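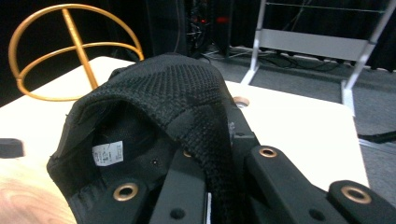 TEXTILES 2 – Knitted headwear, care and finishing
Notes for session 6 (K. Kirkegaard). Read before the prac, bring a notebook and a pencil

1. Knit vs woven
Knit = loops. Woven = warp and weft, crossing. Dense knits can pass for woven at a glance, esp. in dark colours, so stretch it before you write anything down. If unsure put "unsure", no marks lost.

2. Crown
Shaping by decreases, or cut and sewn in panels. Check inside for seams. Textured stitches (small bumps, grids) hide decreases pretty well – turn the cap inside out and look under the lamp.

3. Rim
First place to wear. Look for fraying, curl, stretched edge. A folded rim takes the rubbing on the fold, so unfold and check both sides. Write down where the wear is, not just "worn".

4. Care label
Usually on the inside wall. Copy fibre content and symbols exactly. If you can't read it, say illegible, dont guess from the feel of it. Symbols order: wash, bleach, dry, iron, professional care. Ochoa handout p. 39 has the lot.

5. Washing (general, label wins)
Wool – cool water, wool wash, no wringing. Roll in a towel, reshape, dry flat out of the sun. Acrylic is more forgiving but hates a hot iron. Black dye can bleed, seperate wash first time.

Homework: one cap or beanie from home, half a page on condition. Hand in to Aarne, room 111. Linings get their own session in August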